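Speaker notes, budget talk, Umside facilities group
Version 2, with changes from Meenakshi Sachdeva

Opening (keep it short)

Good morning, and thank you for the invitation. My name is Nipon Bunnag and I do the equipment planning for Hemovetti. Today I speak about money: how we prepare to buy service robots for buildings, and what we pay for before the first robot arrives.

Say here: I will not compare vendors. If someone wants the vendor list, please write to Chanida Wannasri after the talk.

Part one. Why we plan in simulation first

In our first budget we had one line for the robot and one line for "installation". This was a mistake. The installation line had to cover door changes, floor changes, training and all the hours when people walk through the building with a tape measure. By May the line was empty and we had not ordered anything.

Now we model the room types first. The model is simple. It has walls, floors, doors and the fixed things a machine must go around. Pongsak Sukprasert builds them, and he does not try to make them beautiful. We ask of each room: can the machine enter, can it turn, can it go out again? 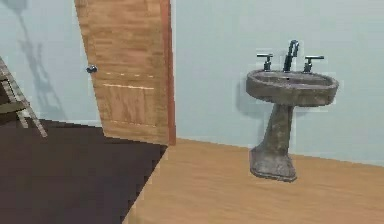 The washroom is the room type where the budget can grow the fastest. The doors are often narrow, they have round knobs, and the floor material can change near the door. Each of these has a price. A machine that can work a round knob is in a higher price class than a machine that needs the door to be open already. So the question for the budget holder is: do we pay for the better arm, or do we pay for the door?

Pause. Let them think about it. Usually somebody from maintenance has an opinion.

In our plan the answer was the door. We have 179 doors in the Sellstead building, but the cleaning route uses only a part of them. We allowed 1,000 dollars for each door on the route, with opener, wiring and labor. For the better arm we would pay on each machine, and pay again when the machine is replaced. The door stays.

Slower here: this calculation is for our building. With few machines and many doors it can be the opposite. Please do not copy my result, copy the method.

Part two. What goes on the budget sheet

I show the sheet and read the lines from the top.

Machine, purchase or lease.
Door work.
Floor work, including thresholds and mats.
Charging place and electricity.
Network.
Simulation hours.
Training of staff.
Spare parts for two years.
Reserve.

The line for simulation hours was the hardest to get approved. Rattana Onsri from finance asked me why we should pay 2,000 dollars for drawings of rooms that we already have. It was a fair question. I answered that changing a door in the model takes one afternoon, and in the building it takes a permit. She approved it, but for one year only.

The Noh software keeps the room types in a library, so the entrance rooms took less time than the washrooms.

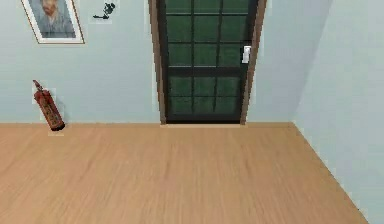
Entrance room type in simulation: glazed door with white handle, fire extinguisher by the back wall.

Glass doors need their own line. Some distance sensors do not see glass well, and dark glass should be tested separately. Ask the vendor to show this before you sign, with a glass door from your own building if possible. Also ask who pays if the test is not passed. In our draft contract this sentence was missing, and Meenakshi found it.

Loose equipment is the second point. Extinguishers, bins and wet floor signs do not always stand where the plan says. We put them into the model in bad positions too, and we reserve some staff hours to check the real corridors each week. It is a small cost, but it comes every year, so it belongs to operations and not to the purchase.

Part three. Timing

Request the door quotes before the machine quotes. The door companies were slower to answer in our case, and the machine price was valid for a limited time only.

If there are questions about leasing, give them to Chanida. If there are questions about the model files, Pongsak is in the second row and has them on his laptop.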